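Voltage Sag on a Shared Workshop Circuit
Project report, Cuesta Technical College
2026-10-03

1. Purpose
Our group measured how far the voltage drops when a motor starts on the same branch circuit as other equipment. The circuit feeds five outlets in the Costness building. The motor belongs to a Jakico air compressor. 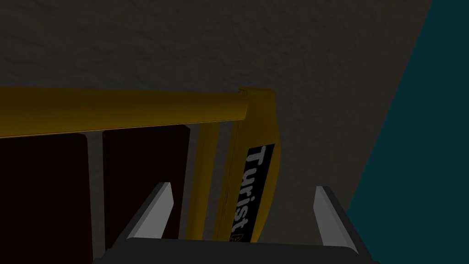

Figure 1. Yellow structure with "Turist" label, simulated view.

2. Method
We plugged a Dradanance logger into the outlet farthest from the panel and left it there for five days. The compressor was started by hand each time, with the other loads switched on. We wrote down the start times in a notebook and matched them to the log later. In all we recorded 52 starts.

The logger clock ran slow — we corrected for this before matching.

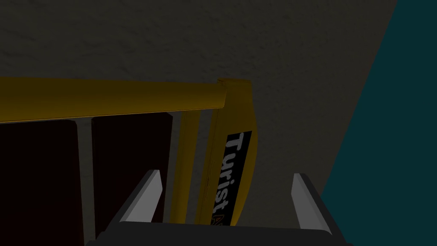 3. Results
Every start showed a dip. The deepest ones came when the space heater was also on. The voltage recovered once the motor was up to speed, and no breaker tripped. Starts with the tank already under pressure gave longer dips than starts with it empty.

4. Discussion
Most of the drop comes from the long cable run between the panel and the last outlet. Moving the compressor to the outlet nearest the panel should help, and so would a soft starter. We did not test either one. A second set of readings is planned for November — the heater will be on a separate circuit by then.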